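Corkance adds cloth care to its worktop range
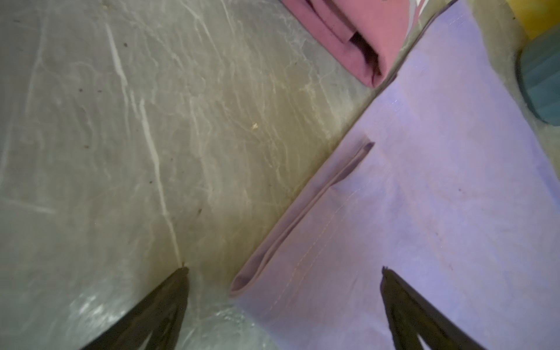 PETACH – Worktop supplier Corkance will sell its own cleaning cloths from July, together with a revised care sheet for stone and stone-effect surfaces.

The Vinetti cloth is sold in packs of five. It has a stitched hem and a fabric weight of 300 grams per square metre. It is intended for dry wiping and for use with plain water or a mild washing-up liquid.

The care sheet, issued with every worktop order, now runs to seven sections. It covers daily wiping, crumbs and grit, limescale, oil, heat, sealing and the washing of cloths. Crumbs should be lifted off before wiping – grit dragged under a cloth can dull a polished finish. Cloths should be washed at 60 degrees or below without fabric softener, which leaves a film on both fabric and stone.

"Most of the marks our fitters are called back to look at are residue," said Johannes Chauke, technical manager at Corkance. "A clean cloth and warm water will remove them. The sheet now says so on the first page."

Packs will be stocked at the Petach showroom and by Mkhize, which supplies 66 kitchen shops. Existing customers can request the care sheet free of charge from either company.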